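Friday laundry, the short version

Quick one tonight, dinner is on and I have maybe ten minutes. Kumudini asked how I keep up with the folding and the answer is I don't. It piles up till Friday and then I dump it all out and go.

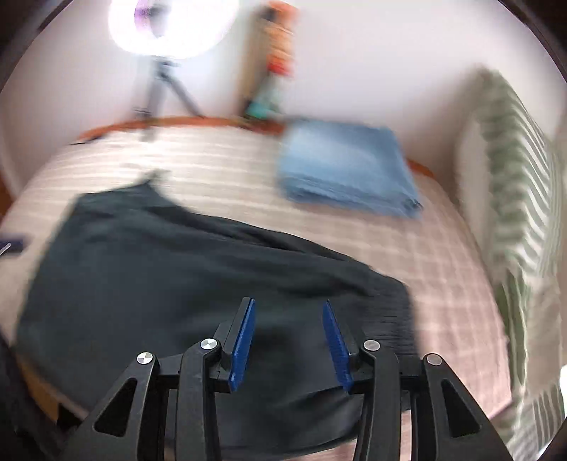 Darks first, always. I used to start with socks and lose half the evening. Big pieces go quick and you feel like you're winning. I fold on top of the plaid blanket becuase charcoal stuff shows up so well against it - no missed sleeves, no hunting for the hem. Smooth it flat with your hand, leave the small wrinkles. They're going in a drawer.

Then jeans. In half, in half again, done. Mine are the old faded light blue ones and I am not replacing them, Karthik, stop asking. I put them up at the far end so the dark stuff can lie right up against them while I work. Saves reaching. 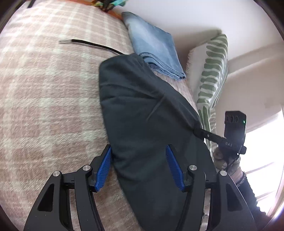
What I still haven't figured out

Fitted sheets. Janaka rolls his into a ball and I'm starting to respect it. Also where the chargers and cords are suposed to live - mine end up on the bed every time.

OK, rice is boiling over. More in September.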